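Filed under: Threads / Shop Floor Automation

Morning, friends! A few of you asked how we write good-practice rules for the Vastport picking cell, so pour a coffee, this may run on a bit.

1/ Rule one is housekeeping. Bins go back on the rack, wrap and bags come out before a shift starts, and the floor markings stay where they are (please, please don't peel them).

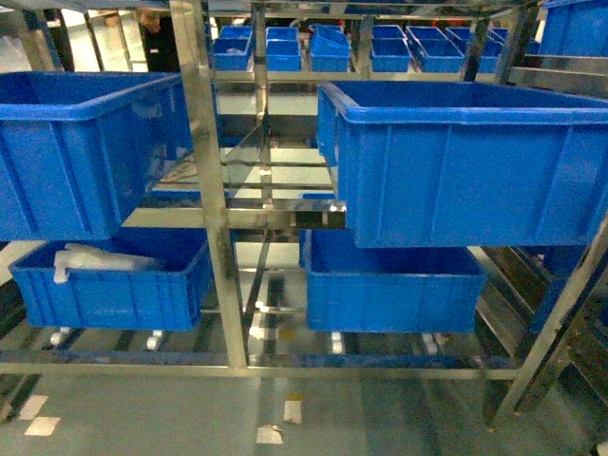 2/ Tarmo Kalniņš and I argued over the next rule for most of November, bless him. We settled on one part per trial until the grasp check passes 3 times in a row.

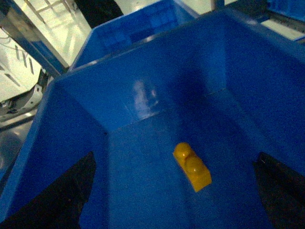 One yellow brick, fingers open.

3/ Tables get the same care. Wide spacing first, then closer once the Stubbs checklist is signed, and I do mean signed, with a pen!

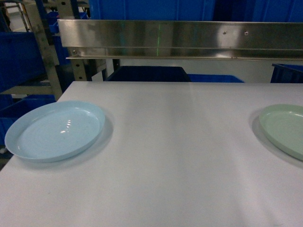 Blue plate left, green plate right.

4/ Draft 2 goes up tonight, send me your grumbles.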